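Stedgate has approved a budget of $165,000 for its parts-sorting cell, to be spent over two financial years. Tenders close in May.
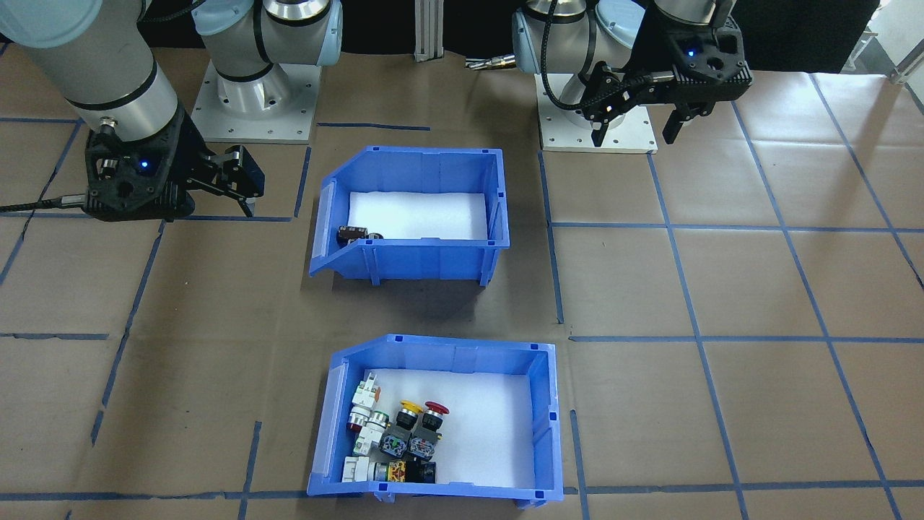
**Stedgate Equipment Planning Unit**

Two arms, each with its own gripper, account for 71 per cent of the estimate. Bins, foam lining and mounting plates are minor items - push buttons and contact blocks are already held in stores.

Domenica Riedl, who manages the program, has asked Itex and Myklebust to quote separately for servicing over four years.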